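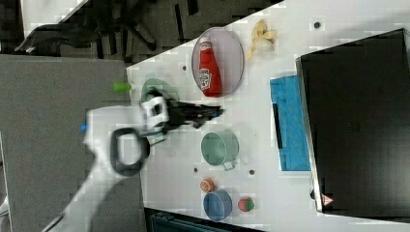
1/ Meal kit math, a thread. I paid for Mandton boxes from January through May and kept every receipt, every card and every "you saved!" email. I have thoughts, and most of them are about that word "saved."

2/ The pitch: you waste less food, you spend less than takeout, you get half an hour of your evening back. Three claims. I went in doubting the first, hoping for the second and wanting very badly to believe the third.

3/ Start with the half hour. Every card says 30 minutes. I timed myself from opening the bag to sitting down. The lemon orzo took me 39, and I've been cooking since I was a kid. The "30" apparently belongs to someone whose garlic peels itself.

4/ Also not in the 30: finding the box, cutting up the box, figuring out which gel pack can be drained and which one the city wants in the trash. My counter looked worse after a "simple" dinner than it does at Thanksgiving.

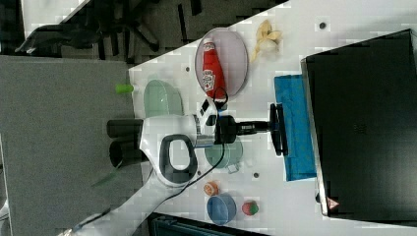
5/ On to waste. Yes, I threw out less cilantro. Fine. Credit where due. But the soy sauce came in a packet, the butter came in a tub the size of a quarter, and one single scallion arrived in its own bag. Less waste by what measure? They never say.

6/ I wrote and asked. Got a nice reply from Pankaj Sisodia in customer care with a link to a page about their "journey." The page has a leaf on it. It has no numbers on it. I asked again and got the same link.

7/ My sister-in-law Neelam Kushwaha uses Jaltomus, which is supposed to be the thrifty one. She likes it. She also likes it at the intro price, which runs out in 4 boxes, and she couldn't tell me what it costs after that. I looked it up for her. She went quiet and then changed the subject to her roof.

8/ This is how the whole business works as far as I can see. The discount is big and the regular price is three taps deep. I'm not saying it's a scam. I'm saying if I ran a hardware store this way you'd stop coming in.

9/ So for the last few weeks I did a dumb comparison. Same recipes, same cards (I'd kept them, remember), but I bought everything at Khurana, the grocery near me. Full-size everything.

10/ First trip cost more than the box. No getting around it. You have to buy the whole jar of cumin. Second trip cost less, third trip a lot less, and by then I had sauces and staples in the house like a normal person.
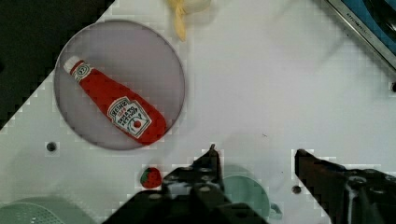

Which brings me to condiments, where the kits really lose me. They'll send you a spoonful of something and build an entire dinner around it, and then you like it, and you can't find out what it was. "Signature red sauce." I made it at home. It's ketchup, vinegar and chili flakes. I'd bet my car on it.

11/ And nothing wrong with ketchup! I just don't need it renamed and flown to me on ice.

12/ To be fair, because someone will say it: if you live a long way from a decent store, or you're feeding one person and hate leftovers, or you've never cooked and want a card to hold your hand, a box could be worth it. My neighbor Meenakshi Thakur learned to roast a chicken from one. Good chicken. I've had it twice.

13/ But "worth it for some people" is a different thing from what the ads say. The ads say it pays for itself. I have five months of receipts that say it didn't, at least in my kitchen, and I wasn't being sloppy about it.

14/ Canceling, by the way, took 10 screens. One of them asked if I was "sure I wanted to give up on dinner." One offered me free dessert for life, and in the small print "life" meant as long as I kept subscribing.

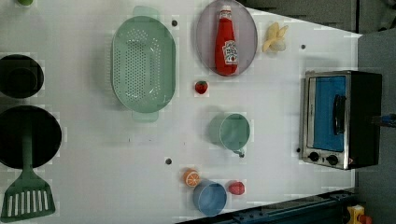
15/ What I do now: pick a few dinners, write the list on an envelope, go to the store once. Fruit gets eaten first, frozen stuff last. If something's wilting it goes in eggs. No app. I did try an app, Valar, and it kept telling me to buy saffron.

16/ If anyone has real numbers on packaging per meal, from somebody who isn't selling the meal, send them over. I'd read that. I'll change my mind if they're good. Until then the cards are in a drawer and the box money is going toward a better knife.

Comments

Poonam Semwal
The scallion in its own bag!! I got one celery stalk wrapped like a gift. Quit the same week.

Tâm Lại
Disagree on time. Mine come in under the 30 pretty often, but my husband does the chopping, so maybe that's two people's 30.

Meenakshi Thakur
For the record it's been three times you've had that chicken.

Poonam Semwal
What was the red sauce ratio? Asking for tonight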